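Talks > Notes > Tableware and colour

Choosing bowls by colour: speaker notes

27 Feb 2021, by Levente Sárközi
Reading time: 2 minutes
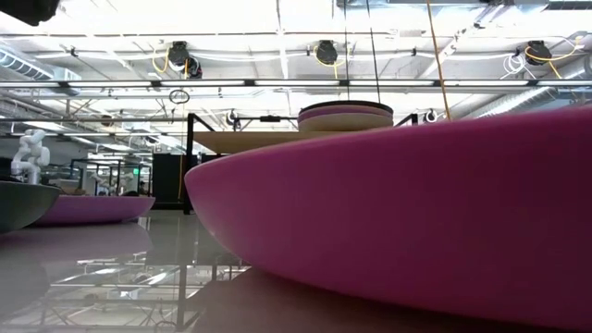 1. Opening

Say good evening and thank Hayley Treloar for the invitation. Speak slowly. Ask who has eaten soup from a black bowl, and wait for hands.

The magenta bowl is my main subject tonight. Ask the room to look first at the rim, where the pink is bright, then at the side, where it goes to a dark maroon. It is one bowl, but the eye receives two colours. Pause.

2. The table matters also

A glossy light grey top gives back the colour of what stands on it. Under the magenta bowl there is a brownish-pink reflection, and the low purple-pink dish makes a soft mauve one. With a matt cloth you lose this completely. I prefer the shine, but Maëlys Cordier does not agree with me – let her answer if she is present.

3. Quiet colours beside loud ones

The grey-green bowl on the left is the quiet one. My advice for the home table: one loud bowl, and let the others be calm. Rice and yoghurt look good in magenta. Beetroot does not.

4. The Brannigan survey

Ryan Whiteley asked 168 visitors in June which bowl they would take home. 103 chose a dark colour. Do not read the whole table of results, it is in the handout.

5. Close

Questions, ten minutes. If somebody asks about glazes, send them to Graham Clegg, I am not an expert in this. Remind people to return the sample bowls to the side table before they leave.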